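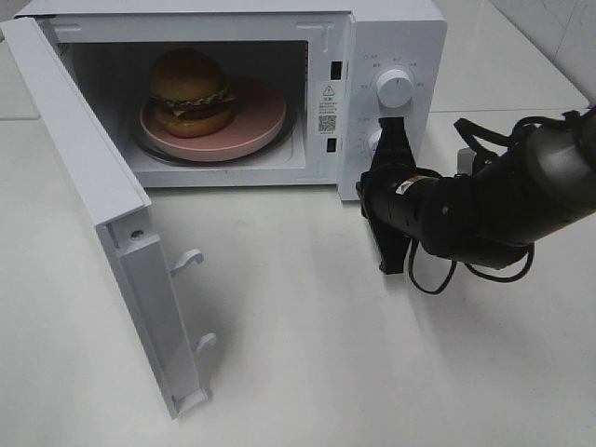 The long way round to a hot lunch: a talk with the Kollville robotics club

04/06/2025

The robotics club at Kollville has met in the same upstairs room for as long as the present sixth form can remember, and for most of that time it has built things with wheels. Line followers, sumo robots, a rather splendid tracked contraption that once got itself wedged under a radiator and had to be fetched out with a broom handle. This year the club has an arm and a microwave oven, and I went up after lessons to ask the physics teacher who runs it how that came about.

She put the kettle on before she would answer anything, which I took as a good sign.

"We'd done the wheels," she said. "We'd done them and done them, and the older ones were getting very good at it, and I could see they were a bit bored, bless them. Then the Overgaard Challenge changed its rules and said you could enter a kitchen task if you liked, and I read that bit out and the whole room went quiet, and then everybody spoke at once."

The Overgaard Challenge, for those who haven't had a child talk about it all through dinner, is a contest for school clubs held every October. Teams pick a household job from a list and teach a robot to do it, and the judges come round and watch. Kollville chose "prepare a warm snack". The club has given itself the team name Mimivwood, and she has asked three times what it means and been told something different each time.

Nine pupils are on the team, aged from thirteen to seventeen. The arm was bought with a grant of £500 from the parents' association, together with what was left from the cake sales, and it came from Daler in a great many small bags. Putting it together took most of the spring term.

"I think that was the best part, in some ways," she told me. "You had Year 9s showing Year 12s which way round a bearing went. I barely touched it. I made a lot of tea. We had a bit left over at the end, a small bracket, and we've never found where it should go, and it lives in my desk drawer and I do worry about it when I'm lying awake."

I asked why a microwave, when the list had things like folding a towel or laying a table.

"They wanted something with a door," she said. "Doors are horrible! You think of a door as a simple thing until you have to explain one to a machine. It swings in a curve, so if you pull straight back you're fighting the hinge, and if you pull too gently the latch wins. We spent three weeks on pulling. One of the girls went home and opened and shut her own kitchen cupboards all evening to see what her wrist was doing, and her mother rang me to ask if everything was all right."

The microwave they use is a plain white one with two round knobs, one above the other, and she says the knobs were half the reason for picking it. A couple of the team had argued for a model with buttons, on the grounds that pressing is easier than turning. They lost the vote. The feeling among the others was that turning a knob looks far better to a judge, and that they would be sorry afterwards if they had taken the easy road.

"So now they've got the knob to deal with," she said, "and the lower one is the awkward one. You come in from the side with the gripper, and the fingers have to sit either side of it without knocking the front of the oven, and then the whole wrist has to roll. If you're a little too high you brush the top knob on the way past and change that as well. We've had some language over that. I've pretended to be a bit deaf."

The burger, I should say, is a fixture. It goes in on a pink plate, and the plate goes on the glass turntable, and the pupils are surprisingly strict about who is allowed to move it. I asked why a burger and she laughed and said that it had been put to the vote as well, and that soup had come a very poor second.

The team teaches the arm by guiding it through the job by hand, over and over, and saving each run. When I visited they had 49 runs saved, of which the pupils had marked 41 as good enough to learn from. The rest are kept in a folder with a name she asked me not to print.

"People expect it to be all typing," she said. "There is typing, of course, and two of the boys would do nothing else if I let them. But a great deal of it is patience. You set the plate down, you guide the arm in, you do it properly, you bring it back, and you do it again, and you have to care just as much the last time. If you get sloppy, it learns sloppy. I've got pupils who can't sit through a film doing that for an hour and a half with their tongues sticking out."

There have been gloomy weeks. The cables have been a sore point since the beginning, for they hang off the arm in loops, and there was a long debate over whether to tape them down or leave them slack enough for the wrist to turn. Slack is ahead for now. There was also a fortnight in which nothing worked and the trouble was traced, in the end, to the table having been shifted along by the width of a hand so the cleaners could get at a socket.

"They'd rewritten half the program by then," she said. "They were so cross. But then they went and put little pencil ticks on the floor for the table legs, and I thought, well, you'll remember that when you're forty."

I asked what she hoped for in October, and she took her time over it, topping up my mug while she thought (I hadn't asked, but it was very welcome). A prize would be lovely, she said, and she wouldn't pretend otherwise. What she would most like is for the arm to shut the door by itself in front of the judges, since shutting is the part they have practised least and the youngest member has asked to be in charge of it.

The club meets after lessons in the upstairs physics room and will carry on through the first two weeks of the holidays. New members are welcome from Year 8 upwards, no experience needed, and she would be glad of any spare mugs.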